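Nodness Student Robotics Forum
Board: Class projects, two-arm course
Topic: Nesting bowls, our arms disagree about who lets go first
Page 1 of 1

ketill_holst
29 December 2018

Hello all. I am writing for our group in the two-arm course. We chose the nesting task for the final demonstration, which is in February, and I would like some opinions before we lose more evenings on it.

The task sheet says: bowls of different sizes are placed on the table, the two arms must put them together into one stack, largest at the bottom. We may choose the order, and we may use one arm or both for every bowl. Points are given for each bowl that sits properly inside the one below. Points are taken away if the bottom bowl moves out of the marked zone.

Our plan is to hold every bowl with both grippers, one on each side, and lower it straight down. The trouble comes at the release. The left gripper opens, the right one opens a little later, and in this small time the bowl tips to the right. With the small bowls it falls inside anyway. With the second largest it lands on the rim and stays there crooked.

We recorded 300 demonstrations by hand and trained on them. The delay is in the trained policy also, so I think we taught it our own mistake.

Tonight we worked only on the first pair, the orange one going to the red one, and left the others standing on the table.

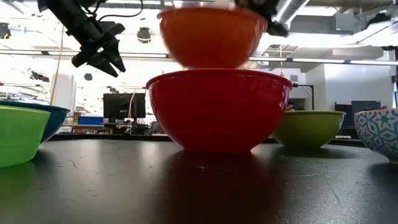 Jericho Lagman
Why two arms for this at all? A bowl has a rim. One gripper can pinch the rim, lift, and place it. Our group does it with one arm and the second arm is parked. We have no problem of who lets go first, because there is only one hand to let go.

ketill_holst
We tried it in the beginning. When you pinch only one side of the rim, the bowl hangs at an angle and the far side goes down first. For a small bowl in a big one this is fine. When the sizes are close it catches. Did you test the two largest together?

Jericho Lagman
Not the two largest, no. We begin with the smallest pairs and build up. But I still believe that one arm is simpler, and the sheet gives no extra points for using both.

Tove Hviid
I was in this course last year, so please allow me some remarks.

First, the bowl order. Jericho, if you build up from small pairs you must later lift a stack of several bowls, and the gripper then holds only the outer one. The inner ones slide. Our group lost the demonstration in this way. Start with the largest on the table and bring the others to it.

Second, the release. Ketill, look at your recordings and not at the policy. Who is driving the arms? If it is one person with two handles, the stronger hand nearly always opens late. We changed drivers and the delay changed side. It was a little embarrassing.

Third, slow down before contact. In our first weeks we came down much too fast.

ketill_holst
It is one person, and he is right-handed — so this fits very well. I will ask Baldur to drive half of the new recordings. He is left-handed.

About the speed, I agree. The bowl is still moving quite fast when it arrives near the lower one. We have a slow-down written at 5 centimeters above the target, but the target height is taken from the table and we forgot to add the height of the bowl which is already standing there.

Baldur Ravn
I am the left-handed one. I will drive, but I do not agree that it is only the driver. The right gripper has the older fingers from Letell and they stick a little when they open. I opened and closed both without any bowl and the right one was later every time. You can hear it.

Tove Hviid
Then both can be true. Clean the slide on the right finger first, and record after. Otherwise you will have new data with an old fault in it.

Jericho Lagman
Or use one arm.

Elínborg Hedegaard
I help with the lab hours, so only some practical points. Spare fingers are in the drawer marked Jultau, second from the top. Please write your group on the list when you take a pair. Groups have the table for 3 hours at a time, and on the last evening it is full from early on, so do not plan to record then.

About the rules: the bottom bowl may be pushed if it stays in the zone. Some groups believed it may not be touched. It may.

ketill_holst
Thank you, this helps very much. If touching is allowed, then we can let the upper bowl lean lightly on the inside of the lower one and open both grippers there. The wall will guide it.

Baldur Ravn
It will guide it if the lower bowl does not slide. Our table is smooth. I would like to try it with the smallest bowl before you write this in the report.

ketill_holst
Agreed. I have put us on the list for 9 in the morning. Bring the small screwdriver, please, mine is still in Hallgrímsson hall.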